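**托盘**是一种带有浅边沿的平底器具，用来承放、搬运或归拢物品。常见的形状有长方形、圆形和椭圆形，材料包括木、竹、金属、漆器、玻璃和各类塑料。汉语里“托盘”一词有时也指仓储运输中供叉车使用的平板垫架，后者在台湾多称“栈板”，本条目只讨论手持或置于桌面的小型托盘。

## 名称

古代汉语中与托盘相近的器物有“案”“槃”“承盘”等称呼。“案”指有足的小型食案，举案齐眉的“案”即属此类，用餐时连同食器一并端上。无足者多称盘，大小相差悬殊，大的可盛水盥洗，小的只托一盏。唐宋以后饮茶风气普及，承托茶盏的盏托与较大的茶盘逐渐分开，名称也随之固定下来。

日语中托盘写作“盆”，与汉语的“盆”含义不同，后者指深腹容器。两种语言的旧器物目录互译时，这一差别常造成误解。

## 结构

托盘由盘面、边沿和把手三部分组成，把手可以省略。

边沿的作用是防止物品滑落，并在液体泼洒时形成一道浅围。边沿外倾的托盘便于叠放，直立的则能更充分地利用内部面积，缺点是脱模和清洗较麻烦。塑料托盘的四角一般做成圆角，受力时不易开裂，抹布也能擦到底。

把手有贯通式和翻边式两种。贯通式在边沿上开孔，手指可以穿过；翻边式把边沿向外延展，供手掌托住。餐厅侍者使用的圆托盘多无把手，以单手掌心承托，盘面常覆一层橡胶或软木防滑。 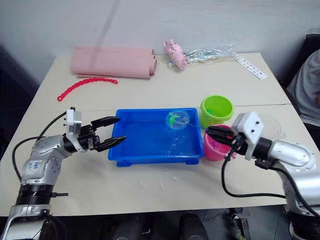
*白色桌面上的蓝色长方形塑料托盘*

## 材料

### 木与竹

木托盘历史最久，分为整木挖制和板材拼接两类。整木挖制费料，遇干燥容易变形，所以大尺寸的多用拼接。竹托盘重量轻，编织的适于晾晒食物，胶合的适于盛放茶具。两者均不宜长时间浸泡。

### 漆器

漆托盘以木或夹纻为胎，反复髹漆而成，耐水性优于素木。东亚各地均有生产，装饰手法有描金、螺钿、剔红等。漆面怕划，存放时盘与盘之间需垫纸或软布。

### 金属

银和铜的托盘曾用于欧洲家庭的待客礼仪，访客将名片放在小托盘上，由仆人送入。近代以后，镀锡铁皮托盘成本降低，印花铁托盘随即成为酒类和饮料商的宣传品，如今有专门的收藏者。不锈钢托盘主要见于厨房与医疗场所，可以承受高温消毒。

### 塑料

二十世纪中叶起，塑料托盘大量进入食堂、学校和家庭。常用材料有聚丙烯、ABS和密胺树脂。聚丙烯轻而有韧性；密胺表面硬，手感近似瓷器，但不能放入微波炉。塑料可以直接染色，颜色因此常被用来分类，例如同一间教室里以不同颜色对应不同小组。

## 生产与尺寸

托盘没有通行的统一尺寸，各厂按用途自定。拉梅索（Ramesau）是一处以小型塑料器皿为主业的产地，当地的基西茨（Kisitz）公司早期只做餐用托盘，后来转向文具与收纳产品。其目录中最小的一款长边为253毫米，边沿高28毫米，可平放一叠信纸或一套小型工具。同系列较大的型号边沿高49毫米，用于盛放零散的积木和小容器。

市川（Ichikawa）制作所的产品则以漆器形制为蓝本，用模压树脂仿制传统方盘，底部留有窄圈足，便于从桌面拿起。器物研究者岩崎勇（Isamu Iwasaki）在比较两家产品时认为，圈足会减少盘底与桌面的接触，托盘空置时容易被碰动，适合端取，却不适合长期固定在一处作收纳之用。这一看法并未得到普遍接受，也有人指出加贴防滑垫后差别很小。 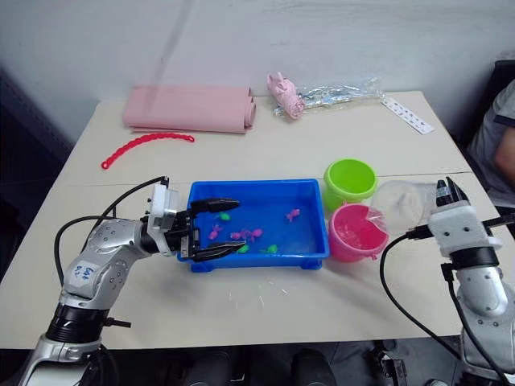
## 家庭与教育用途

家庭中的托盘大致有端送和归置两种用法。端送以餐食为主，要求轻便、稳定，容得下碗碟和杯子。归置指把零散物品集中在一个有边界的区域内，例如玄关的钥匙、浴室的瓶罐、书桌上的文具。

幼儿教育中，托盘用来限定一项活动的范围。教师把所需的材料放在同一个盘里，儿童取下、使用、放回，整套动作都围绕托盘进行。蒙台梭利教室中的倾倒、舀取和分类练习普遍采用这种安排。教学用托盘多选用没有花纹的纯色，以便看清盘中的小物件。玩具与盒、杯等容器配合使用时，可以练习大小、颜色和里外关系的辨认。

“普林德尼斯”（Plindness）是一套以托盘为单位编排的家庭收纳方案，最初以活页形式流传，共收录约100种摆放方法，按房间而非按物品分类。该方案主张每个托盘只放同一时段会用到的东西，例如早餐盘里同时放茶匙、药盒和餐巾。批评意见认为这样会使同类物品分散在各处，补充时不易查看余量。

## 餐饮业

自助食堂使用的托盘需要与滑轨、回收架和洗碗机相配，尺寸受设备限制。分格托盘把盘面压出若干凹槽，直接盛放饭菜，省去碗碟，在学校、医院和航空餐食中常见。分格的位置多将主食放在靠近使用者的一侧，汤类放在远端或另用带盖的杯子。

茶馆所用的茶盘另成一类。湿泡法的茶盘带有夹层或排水孔，冲淋茶具的水流入下方的储水槽；干泡法只用一只浅盘承壶，周围铺布。

## 台面与摆放

托盘是否平稳取决于盘底，也与台面有关。光亮的硬质台面摩擦小，空托盘容易滑动；木质或哑光台面稍好。白色台面能衬出深色和鲜艳的器物，但也容易显出划痕和污渍。在斜射光线下，浅色台面上会出现明暗条纹，挑选台面时可从几个角度观察，以区分光影与实际的磨损。

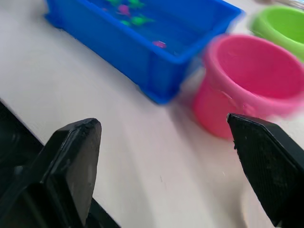
*哑光的白色桌面，略带灰调，可见淡淡的斜向光影*

## 清洁与保养

塑料和不锈钢托盘可用中性洗涤剂清洗。钢丝球会在塑料表面留下细痕，日久藏污。木、竹托盘洗后应立即擦干，竖放晾透，每隔一段时间涂一层食用级矿物油。漆托盘只宜用微湿软布擦拭，避免日晒。银托盘表面发暗是硫化所致，可用擦银布处理，镀银者不宜频繁打磨。

潮湿地区的竹编托盘在梅雨期前后容易生霉，一般在晴天取出通风，到十月再收入箱中。叠放时大者在下，盘间如有水汽应先分开晾干。

## 参见

- 茶盘
- 食案
- 盏托
- 收纳盒
- 漆器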